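A nódoa na mesa da cozinha partilhada

Moro em Portugal há 13 anos e ainda escrevo devagar na vossa língua, com o dicionário aberto ao lado. Peço desculpa por alguma frase torta. O assunto é pequeno, mas penso nele todas as manhãs: a limpeza das cozinhas que são de todos.

Trabalho num edifício de escritórios onde várias empresas dividem o mesmo piso. A minha é a Akix, que faz legendas e traduções técnicas. Do outro lado do corredor está a Shehata, que importa chá e especiarias, e ao fundo fica a Bemard, de contabilidade. Ao todo somos quase 200 pessoas e temos duas cozinhas. Cada empresa paga a sua parte da limpeza, feita uma vez por dia, depois das sete da tarde. Entre as oito da manhã e as sete da tarde, a cozinha depende da nossa educação.

Na terra onde cresci, a cozinha do trabalho tinha uma escala pendurada na porta. Cada semana cabia a uma secção. Quando cheguei aqui, achei estranho não haver escala, e depois achei agradável. Parecia-me uma prova de confiança. Com os anos mudei de opinião, e agora quero defender a escala, mesmo sabendo que a palavra soa a quartel ou a colégio interno.

O primeiro argumento contra ela é sempre o mesmo: somos adultos, cada um limpa o que suja. Concordo com o princípio. O problema é que ele só funciona quando se sabe quem sujou. Uma chávena tem dono, pelo menos durante algum tempo. O líquido entornado perde o dono no momento em que a pessoa sai da sala. Quem chega a seguir pensa, com razão, que não foi ele. O terceiro também pensa assim. Todos têm razão e a nódoa continua no seu lugar. 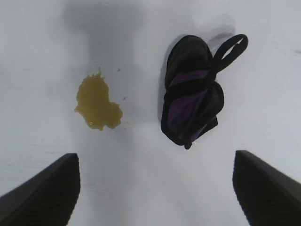

Líquido entornado numa superfície branca: cinco segundos de trabalho com um pano.

Confesso que eu próprio já passei ao lado de uma poça destas com a chávena na mão, a fazer de conta que lia uma mensagem no telefone. Não me orgulho. Estava atrasado para uma reunião e disse para mim mesmo que limpava depois. Quando voltei, alguém tinha limpado, e senti uma vergonha desproporcionada ao tamanho do caso. Até hoje não sei a quem devo esse favor.

O segundo argumento é mais sério. Dizem-me que, se pagamos um serviço de limpeza, fazer o trabalho nós mesmos é tirar o sentido a esse serviço, ou até o emprego a alguém. Respeito muito esta preocupação. Mas as pessoas que vêm à noite têm o piso inteiro para tratar, e o açúcar seco de onze horas custa muito mais a tirar que o açúcar fresco. Passar um pano ao meio-dia não substitui ninguém. É uma forma de cumprimentar quem vem depois e que, pelo horário, quase nunca encontramos.

Uma tradutora que trabalhou antes no edifício Brerkness contou-me que lá experimentaram cartazes. Primeiro um cartaz simpático, com um desenho. Depois um menos simpático, em maiúsculas. No fim havia na parede uma discussão completa, com respostas a caneta e correcções de ortografia, e o lava-loiça estava igual. Eu desconfio dos cartazes. O cartaz fala para todos, e quem o lê pensa sempre que a mensagem é para outra pessoa.

A escala, pelo contrário, tem um nome e uma semana. Não castiga, porque chega a todos, também aos directores. Na minha proposta, cada empresa ficaria com as duas cozinhas durante uma semana, e a tarefa seria curta: passar o pano depois do almoço, esvaziar o escorredor, deitar fora o leite que já não se pode beber. Quem não quer fazer troca com um colega, como se troca um turno.

Enviei esta ideia à administração do prédio em Junho. Responderam com cortesia que iam estudar o assunto. Entretanto comprei um pacote de panos e deixei-o ao lado da máquina do café. Já só restam dois, e prefiro acreditar que foram bem usados.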